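Mesholm Manipulation Laboratory
Workshop notebook, bench 2
August 31, 2018
Entered by: Archana Ahuja
Read by: Girish Kandpal, Teemu Laitinen

Subject: comparison of Wevetti wedge fingers and Carnstead flat fingers on elastic and coiled items

Purpose

The July entries dealt with rigid items only, and both finger sets were passed for that work. The present trial was to establish which set should stay on the two arms for the flexible items programme. The items are coiled wrist keychains, rubber bands, rubber loops and lengths of cord. Small boxed items were kept on the table as obstacles and were not to be picked.

Set-up

Both arms were driven from the same controller, with the firmware left as it was at the end of July. Closing force was set to the lower of the two stored values. Finger pads were wiped with alcohol before the first run and again when the finger sets were exchanged. The fixed camera was recalibrated by Mr Laitinen before work began. The residual was slightly worse than last time but inside the limit, and we proceeded.

The Carnstead flat fingers were run first. The Wevetti wedge fingers were fitted afterwards, with the tool offset re-entered by hand. I entered it incorrectly on the left arm at the first attempt and the fingers met the table lightly. No damage was found on inspection. The correct offset is now written on the card inside the controller door.

Observations, flat fingers

Coiled keychains were held well when approached across the coil. When approached along the coil, the fingers closed on one or two turns and the remainder stretched as the arm lifted. On several lifts the item then sprang free, and one had to be recovered from the floor. Thin rubber bands lying flat could not be picked reliably. The finger tips are too thick to get beneath the band, and pressing harder only moved it along the table. Cord was picked without difficulty, although usually with more than one loop at a time.

Observations, wedge fingers

The pointed tip goes between the band and the table at a shallow angle, and bands which defeated the flat fingers were lifted at the first or second attempt. Keychains were taken by a single turn or by the metal ring. Taking the ring is the better hold, and Ms Sachdeva has suggested that the grasp planner be told to prefer it wherever the ring is visible. I agree, with the reservation that the ring returns a bright reflection under the room lights and the camera sometimes places it too high.

The wedge is less satisfactory on cord. It slides through the loops and comes up with nothing, or drags the whole length sideways into neighbouring items. Approaching more slowly made a small improvement. Mr Kandpal is of the opinion that a thin silicone sleeve would cure this, and Ms Tomar has asked Lodhi for a sample in the softer grade.

Results

Flat fingers: 69 attempts completed before the change of tooling. Wedge fingers: the same number, for a fair comparison. The logs are stored under runs 1,334 onwards. The success tables are being prepared by Ms Tomar and will be pasted in on the facing page when checked. No figures should be quoted from this entry until then.

Faults and matters outstanding

The right arm stopped once with a joint limit warning when reaching for the near corner. The start pose should be moved back before the next session.

Depth readings on translucent coils remain poor. A second viewpoint is to be tried.

The spare wedge finger has a burr along one edge. Returned to the workshop for dressing.

The wedge fingers remain fitted to both arms for the present. They are not to be exchanged without an entry in this book.

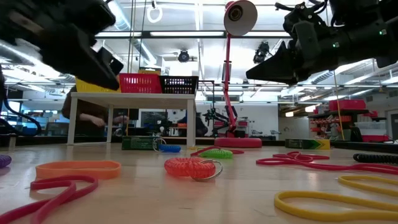 Bench with flexible items laid out, both grippers over the table.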